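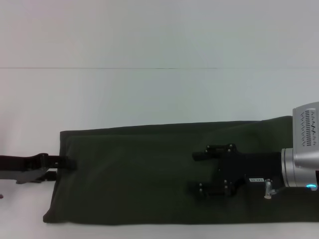
Bags that have to lie down: an hour with Meifang Gu

Meifang Gu has her tea on the floor. No liquids on the worktable, her own rule, and she breaks it twice before I leave.

The table is white. "Shows the thread ends. Shows the dirt. My old one was brown and I sent out bags with half the workshop stuck to them."

We're at Flostau, two rooms over a bike shop, 16 steps up and no elevator. She repairs soft cases. Tripod bags, tent bags, sleeves for fishing rods, the long floppy things that live in hallway closets and the backs of vans. She also makes a few of her own under the name Mamach, when there's time. There is not much time. October is bad. Everyone comes home from the summer with something ripped.

I ask about the dark green. She's fond of it, obviously.

"Olive. Very dark. In the shade you'd say black, people do say black, and then they get it outside and write to me." Do they complain? "One did. Gareth Rudd. He's now bought three, so."

Long bags, she says, get judged wrong. People hold them up by the strap in a shop and look at how they hang. She lays them down flat and walks off. Comes back later.

"A soft bag tells you things lying down. Where it creases. Where it wants to spread out. If the corner's pushed out there's usually extra cloth there, or something was packed against it for a long time. You can't see that on a hook."

So wrinkles aren't a fault?

"On a hard case, yes. On cloth, no. Diagonal creases I look at, sure, I put my hand on them and see if they go. If they go, fine. If they come straight back to the same place then maybe the lining is twisted." She gets up, finds a scrap of lining, twists it to show me, loses the thread of what she was saying. Phone rings. It's Deming Zhong, who shares the rent and does the cutting. Something about a delivery of zippers, wrong color again.

Back to it. Straps. She has opinions on straps.

"The strap is where I get all my work. All of it! The cloth outlives everybody. It's the webbing where it goes into the end, or it's the buckle." People pull the adjuster sideways instead of along the webbing, she says, and it chews the edge. Or they leave a long tail loose and shut it in a car door. She wants a short tail, tucked. She wants the adjuster close to the bag and not up on your collarbone.

"And please leave the hardware on. They take off the clip, put it in a drawer, lose the drawer."

How do you lose a drawer?

"They move house."

Her price for a new strap end is 13, thread included, same as it was when she opened. A whole new strap is more and she won't say how much till she's seen it. For replacement buckles she orders from Plilleo, plain black, in boxes of 2000, and she's nowhere near the bottom of the first box. Ronja Lie, who rents the back room for upholstery, takes handfuls out of it and leaves notes.

Cleaning. I ask becuase my own bag is filthy.

"Brush first, dry. Everyone wants to go straight to water. Brush, then a damp cloth, cool, then lay it flat and leave it. Open. Whatever closes, open it." Not on a radiator? She makes a face. Not on a radiator. No washing machine either, the coating comes off inside and you get it in your socks for a month.

A shiny patch on the cloth, she adds, isn't always wear. Tilt it. If the shine moves when you tilt it, that's just light. If it stays put, that's rubbing, and you may want a patch before it goes through. She does those on the inside so the outside stays plain. Some customers would like a bright patch on the outside, and she'll do that too, but slower. "I have to go and find a color. I don't enjoy it."

And storing? Flat if you've got a shelf long enough. Under the bed is good. Standing in a corner is bad, everything slides to the bottom and the end seam takes it. Rolled up is OK for an empty one, loosely, strap on the outside.

Necati Avcı comes up the stairs out of breath with a rod sleeve, split along half its length. She has it on the table before he's said hello. Turns it over. Turns it back. Asks what he keeps in it and he says rods, and she says what else, and he says well, an umbrella.

"Next week," she tells him. He wants it sooner. "Next week," and then to me, "you can write that down to."

Flostau takes repairs in the mornings until noon. Empty the bag first, she asks, pockets included.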